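Home Articles Issues Authors Search
Category: Applied Automation / Equipment Planning

4. Budgeting for the gripping station

4.1 What was costed

The plan for the Meredith site covered one station for picking up packaged food and placing it in mixed gift orders. The packing line already had conveyors and a working air supply, so neither was costed again. We asked for prices on the arm, the gripper, a small wrist camera, mounting parts, spare fingers and staff time for setup. The arm was the largest single item and also the easiest to price. Both suppliers, Mostum and Tralus, sent a firm quote within the month.

The gripper was harder. Mostum offered a two-finger electric model at 1327 dollars with one set of fingers. Tralus offered a lighter one at 719 dollars, with fingers sold separately. Once two spare sets and a mounting plate were added, the Tralus price rose to 751 dollars, still well below the other. Bartosz Kaczmarczyk, who prepared the cost sheet, carried both options forward until the handling trials were finished.

4.2 Soft packages

Soft wrappers took up more of the planning than we had allowed for. A rigid carton can be specified by its width and weight, and the supplier can say from a data sheet if the gripper will hold it. A wrapper has no fixed width. It folds where the fingers close, and the amount of loose material differs from one product to the next. Biscuit packages with printed film were put in the trial set for this reason, and the wrist view was recorded during handling (Figure 3).
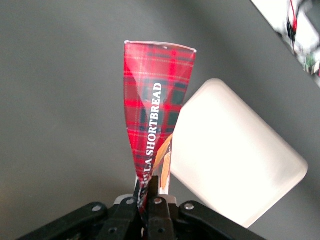 Figure 3. Wrist camera view of a tartan shortbread package held at its narrow lower end between the gripper fingers.

The trial set had 26 products, chosen by Genowefa Zawadzka from the order history. She left out glass jars, which the site packs by hand and plans to keep packing by hand. Each product was entered in the cost sheet with the finger type it needed. Where a product needed its own finger type, the cost of that set was charged to that product alone - this made it plain which items were expensive to automate.

Suction was priced as well. The cups are cheap, but a vacuum unit and filters would have been needed, and wrinkled film makes a poor surface for a cup to seal on. We kept suction in the sheet as a later purchase and gave it no money in the first year.

4.3 Spares and staff time

Finger pads wear, and the first draft of the budget had no line for them. Olanrewaju Odukoya asked for one after talking with the maintenance crew at the Plotus warehouse, where a similar station had stood idle for nine days waiting on pads. The second draft included two full sets on the shelf and one reorder per year. Bolts and cable ties were moved to general supplies.

Staff time was entered at the normal shop rate. We allowed three days for mounting and wiring, and five for teaching grasp positions. Suleiman Ibrahim argued for more teaching time, on the grounds that each new wrapper design may need its own position. The sheet was changed to include one extra day per quarter. The revised budget went to the site manager in April, with the two gripper options listed side by side and the cost of fingers shown on a separate line for each.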